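원격조종 시연 작업반 소식

2020-07-27

그라르네오(Grarneo) 양팔 작업대의 시연 수집이 2차 구간에 들어갔습니다. 이번 호에는 4월 이후 바뀐 수집 절차, 판정 기준, 조종석 설정을 정리합니다. 조종석 예약 방법과 다음 구간의 과제 목록은 맨 뒤에 있습니다. 지난 호에서 다룬 네트워크 지연 문제는 배선 교체로 종결되었으므로 다시 적지 않습니다.

1. 수집 현황

1차 구간에서 기록한 시연은 2601건이고, 검수를 통과해 학습 세트에 들어간 것은 1075건입니다. 통과율이 낮은 주된 원인은 조종 실수보다 기록 문제였습니다. 손목 카메라와 관절 상태의 시간 표기가 어긋난 파일이 많았고, 시작 자세가 규정 범위를 벗어난 파일도 적지 않았습니다. 시간 표기가 어긋난 파일 가운데 일부는 사후 보정으로 살릴 수 있으나, 접촉 순간이 중요한 과제에서는 보정 오차가 그대로 학습에 들어갑니다. 따라서 접촉 과제 파일은 보정하지 않고 보류 폴더에 둡니다. 삭제는 하지 않습니다.

시작 자세 문제는 수집 프로그램 쪽에서 막았습니다. 이제 양팔이 시작 범위 안에 있지 않으면 기록 단추가 켜지지 않습니다. 범위는 과제 파일마다 따로 지정되어 있으며, 조종자가 임의로 넓힐 수 없습니다. 조정이 필요하면 과제 담당자에게 요청해 주십시오.

2. 시연 방식의 구분

작업반에서는 두 가지 방식을 씁니다. 하나는 팔을 손으로 직접 잡고 움직이는 직접 교시이고, 다른 하나는 조종석의 소형 팔을 움직여 작업대의 팔이 따라오게 하는 원격조종입니다. 직접 교시는 단일 팔의 짧은 경로에는 빠르고 정확합니다. 그러나 조종자의 손과 몸이 카메라에 들어오고, 두 팔을 동시에 다루려면 사람이 둘 필요합니다. 두 사람이 한 물체를 나누어 들면 힘의 방향이 서로 어긋나는 구간이 반드시 생겼고, 이 구간의 관절 토크 기록은 쓸 수 없었습니다.

2차 구간부터 양팔 과제는 전부 원격조종으로 받습니다. 직접 교시는 충전 위치 복귀, 공구 교환대 접근처럼 카메라 입력을 쓰지 않는 경로에만 허용합니다. 두 방식의 파일을 같은 폴더에 넣지 마십시오. 파일 머리말의 방식 항목이 비어 있으면 검수 단계에서 자동으로 반려됩니다.

3. 대형 물체 과제

2차 구간의 중심은 한 팔로는 자세를 유지할 수 없는 물체입니다. 소형 물체 과제에서는 집게가 닫히는 시점과 위치가 성패를 거의 결정하지만, 대형 물체에서는 잡은 뒤의 자세 변화가 더 어렵습니다. 물체가 기울면 두 집게 사이의 상대 위치가 조금만 달라져도 한쪽 손가락에 하중이 몰립니다. 조종자는 소형 팔을 통해 이 하중을 직접 느끼지 못하므로 영상과 수치 표시에 의존해야 합니다.

첫 물체로는 플라스틱 의자를 골랐습니다. 의자는 가장자리, 좌판, 다리처럼 형태가 다른 파지 지점을 함께 가지고 있어 한 물체로 여러 파지 조합을 시험할 수 있습니다. 좌판 가장자리는 얇은 면이므로 손가락을 대고 지지하는 동작에 맞고, 다리는 집게를 닫아 고정하는 동작에 맞습니다. 두 가지를 섞어 쓰는 비대칭 파지가 이번 과제의 핵심입니다.

권장 순서는 다음과 같습니다.

가. 양팔을 시작 범위에 두고 기록을 켠다.
나. 오른팔로 다리를 먼저 잡는다. 집게 축은 다리 축과 되도록 직각에 가깝게 맞춘다.
다. 왼팔 손가락을 좌판 가장자리에 댄다. 이 단계에서는 밀지 않는다.
라. 오른팔은 고정에 가깝게 두고 왼팔로 기울기를 바꾼다.
마. 목표 자세에서 2초 동안 정지한다.
바. 놓을 때는 왼팔을 먼저 떼고, 물체가 바닥에 지지된 것을 확인한 뒤 오른쪽 집게를 연다.

나와 다의 순서를 바꾼 시연도 받습니다. 다만 한 묶음 안에서는 순서를 섞지 마십시오. 순서가 섞인 묶음으로 학습한 정책은 접근 단계에서 두 팔이 모두 머뭇거리는 현상을 보였습니다. 묶음 표에 순서 항목을 새로 만들었으니 수집 전에 기입하면 됩니다.

4. 재파지의 처리

기울이는 도중에 집게 위치를 바꾸는 동작, 즉 재파지는 실패로 보지 않습니다. 1차 구간에서는 재파지가 들어간 파일을 대부분 제외했으나, 이 방침 때문에 학습된 정책이 미끄러짐에서 회복하지 못했습니다. 파지가 흐트러지면 그 자리에서 같은 동작을 되풀이하다가 제한 시간에 걸리는 식이었습니다.

2차 구간에서는 회복 동작을 따로 표시해 학습 세트에 포함합니다. 조종자는 재파지를 시작할 때 발판을 한 번, 끝낼 때 다시 한 번 밟습니다. 발판을 밟지 못한 경우에는 기록을 멈추지 말고 끝까지 진행한 뒤 메모란에 적어 주십시오. 검수자가 영상을 보고 구간을 표시합니다. 의도적으로 파지를 흐트러뜨린 시연은 메모란에 반드시 그 사실을 밝혀야 하며, 자연히 발생한 회복과는 다른 묶음으로 관리합니다.

5. 판정 기준 변경

기존 기준은 종료 자세만 보았습니다. 새 기준은 과정의 세 항목을 함께 봅니다. 첫째, 두 팔의 링크가 서로 닿지 않아야 합니다. 둘째, 집게 전류가 상한에 머문 시간이 과제 파일의 허용치를 넘지 않아야 합니다. 셋째, 물체를 든 상태에서 조종자가 추종을 끊은 적이 없어야 합니다. 추종을 끊었다가 다시 이으면 소형 팔과 작업대 팔의 자세 차이가 순간적으로 벌어지고, 재연결 직후의 동작은 사람이 의도한 동작으로 볼 수 없습니다.

세 항목을 통과했더라도 영상에서 물체의 주요 부분이 오래 가려진 파일은 검수자가 보류할 수 있습니다. 다리와 좌판이 집게 뒤로 숨는 배치가 반복되면 과제 담당자가 시작 위치를 조정합니다. 조종자가 카메라를 돌려 맞추는 것은 금지합니다. 카메라 자세가 바뀌면 해당 묶음 전체의 보정값이 무효가 됩니다.

6. 조종석 설정

매드게이트(Madgate) 조종석의 기본 동작 비율을 낮추었습니다. 대형 물체에서는 손의 작은 떨림도 물체 반대쪽 끝에서 크게 나타나므로, 기존 비율로는 정지 구간을 안정적으로 유지하기 어렵습니다. 비율은 과제를 불러올 때 자동으로 적용됩니다. 수집 중에는 바꿀 수 없고, 연습 모드에서만 바꿀 수 있습니다.

집게 명령은 비율의 영향을 받지 않습니다. 소형 팔의 손잡이를 끝까지 닫으면 작업대 집게도 끝까지 닫히려 하고, 단단한 물체를 문 상태에서는 전류가 곧 상한에 이릅니다. 숙련된 조종자는 접촉 후 손잡이를 조금 더 닫은 위치에서 멈춥니다. 수치 표시의 색이 바뀌기 전까지가 적정 범위입니다. 연습 모드에서 이 감각을 익힌 다음 수집에 들어가십시오.

화면 배치는 머리 쪽 영상을 크게, 손목 영상 두 개를 작게 두는 것으로 통일했습니다. 손목 영상을 크게 두고 조종하면 파지는 정확해지지만 물체 전체의 기울기를 놓치는 경향이 있었습니다. 조종자가 보는 영상과 정책이 받는 영상의 구성이 다르면 사람이 무엇을 보고 판단했는지 추적하기 어렵다는 점도 고려했습니다.

7. 조종자 교육

교육은 우옌 리(Uyên Lý)가 맡습니다. 신규 조종자는 연습 모드에서 빈 팔 동작, 소형 물체, 대형 물체의 순으로 과정을 밟고, 각 단계의 마지막 시연을 제출해 확인을 받습니다. 1차 구간에 참여한 조종자도 대형 물체 단계는 새로 이수해야 합니다. 이수 기록이 없는 계정으로는 2차 과제 파일이 열리지 않습니다.

우옌 리가 제출 시연에서 가장 자주 지적한 사항은 속도입니다. 접근은 느리고 파지 후의 이동은 빠른 시연이 많은데, 학습에는 그 반대가 낫습니다. 접근 구간은 주저 없이 지나가고 하중이 걸린 구간에서 속도를 낮추어 주십시오. 또 한 팔이 쉬는 동안 그 팔을 무심코 움직이는 습관이 있습니다. 쉬는 팔도 기록됩니다. 할 일이 없는 팔은 멈춰 두는 것이 원칙입니다.

8. 파일 관리

수집 파일은 드루델(Drudell) 저장소로 전송됩니다. 전송은 묶음 단위이며, 묶음을 닫기 전에는 검수 목록에 나타나지 않습니다. 수집을 마치고 묶음을 닫지 않은 채 조종석을 떠나면 다음 조종자의 파일이 같은 묶음에 들어갑니다. 1차 구간에서 이 문제로 조종자 표시가 섞인 묶음이 6개 나왔고, 모두 수작업으로 분리했습니다.

메모란은 짧아도 됩니다. 재파지 여부, 순서 변경, 눈에 띄는 이상 세 가지면 충분합니다. 느낌이나 평가는 적지 않아도 됩니다. 이상이 없으면 비워 두십시오.

9. 예약과 다음 과제

조종석은 공용 예약표에서 신청합니다. 한 번에 약 두 시간을 잡고, 이어서 쓰려면 중간에 자리를 비우는 시간을 두십시오. 피로한 상태의 시연은 정지 구간의 떨림에서 바로 드러납니다.

다음 과제 묶음의 명칭은 콩(Khổng)입니다. 세부 항목은 아래와 같으며, 과제 파일은 준비되는 순서대로 공개합니다. 착수 순서는 바뀔 수 있습니다.

가) 의자 기울여 지지하기. 좌판 가장자리와 다리를 함께 쓰는 비대칭 파지. 뒤집힌 자세를 포함한다. 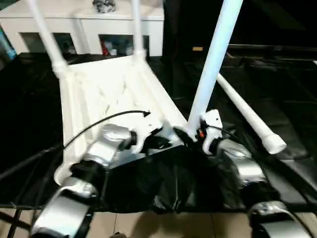
나) 의자 바로 세우기. 가)의 종료 자세를 시작 자세로 삼는다. 과제 파일 준비 중.

다) 놓기 동작만 따로 수집하기. 왼팔을 떼는 시점부터 양팔이 시작 범위로 돌아올 때까지 기록한다. 재파지 표시는 쓰지 않는다.

과제 파일에 대한 문의는 예약표의 비고란에 과제 기호와 함께 남겨 주십시오.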